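Thread by Edvin Dahlgren
4 min read

We use cookies to remember your settings and to see which threads get read. Accept / Manage

1/ I promised a few of you I'd write up how we moved my aunt's recipes out of the old house in Hotville and into something the whole family can use. It took most of July and I have opinions now, so get a drink and settle in.

2/ First thing, and I wish I'd heard it sooner: do one kitchen shelf at a time. I started by emptying everything onto the floor and then had to step over cake notes for three days.

3/ Table, wall, and a bit of breathing room. I did nearly all of the sorting on wood like this, with the radio on.

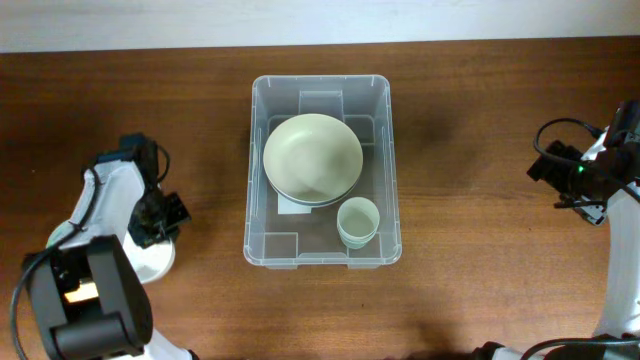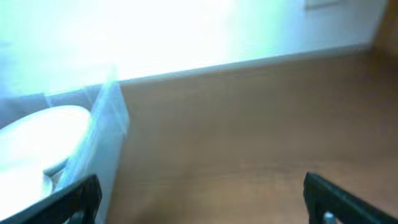
The green bowl in its clear bin, then the tabletop against the wall.

4/ So, the recipes. My aunt wrote on whatever was close by. Envelopes, the backs of calendars, a bank letter from Listeck with a very good plum cake on it. There were 937 pieces of paper in the end (I did count, my cousin had a bet going and I'm sorry to say I lost it).

5/ Plenty of those were the same recipe written again. She made a potato bread that shows up 27 times, and the salt is different nearly every time! I wanted to pick one and be done, but Leif Söderlund, who has eaten more of that bread than any living person, begged me to keep them all. So they're all in.

6/ How I sorted: by when you'd eat it. Breakfast things, soup weather, birthdays, food to take to somebody who's had bad news. I tried going by ingredient first and it was hopeless, because half of the cards never mention the main one. One just says "the usual, but longer."

7/ For typing them up I kept her words exactly. If she wrote "a coffee cup of flour" then that's what it says, and I put my best guess in brackets after it. Her coffee cup holds a good deal less than mine does, as I found out with a very sad batch of pancakes.

8/ Scanning - the library in Skoritley has a flatbed you can book for an hour in the mornings, and they are lovely about it. Bring a soft brush. Old flour gets into everything, and you don't want to be the one who left it on the glass.

9/ Pencil fades worse than ink. If you have pencil cards in your family, do those first, even if they're the boring ones. I lost most of a pickle recipe to that and I'm still a bit sore about it, so if anyone from the Ruchti side has the one with mustard seed, please, please write to me.

10/ The printed book came out to 47 recipes, the ones we really cook. Everything else is in a shared folder that my nieces set up, and they've already added a few of their own, one of them mostly marshmallow. My aunt would have asked for seconds.

11/ Someone asked about binding. Spiral, every time. It lies flat next to the stove and you can wipe the cover. The nice cloth one we tried wouldn't stay open unless you put a can of tomatoes on it.

12/ I'll put the plum cake up tomorrow once I've made it again and checked the oven time. She only wrote "until the kitchen smells right" and mine took quite a bit longer than Leif's did.

Back to top
Contact | Terms | © Edvin Dahlgren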